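The long wait for a sofa

When Madalena Guerreiro moved back to Tultcombe in January, she had a bed, a kettle and 3 boxes of books. The sofa came much later. She had ordered it from Pringle, on the high street, and the shop told her to expect it in 6 weeks. It took far longer.

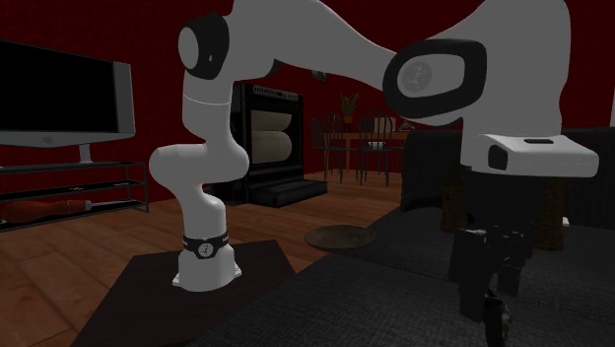
A room with space to spare.

Waits like hers are common in small towns. Pringle keeps 2 vans and serves 138 villages and farms, some of them up lanes a van can barely turn in. Rui Garcia, who plans the rounds, says most delays start at the front door.

"People measure the room," he says. "They don't measure the stairs."

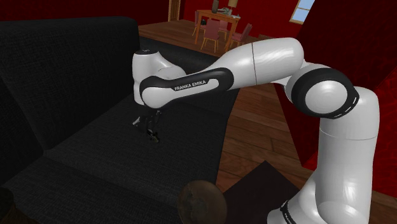 Garcia asks every customer for the width of the hall before he takes a deposit. Guerreiro's was narrow, with a sharp bend, and her first choice had to go back. Dark covers are what most families settle on in the end, and a large black sofa will hide years of tea and dog hair – though it shows every crumb. She chose green. It went in through the back window, with the legs off, and her neighbour Leonilde Prata held the curtains out of the way.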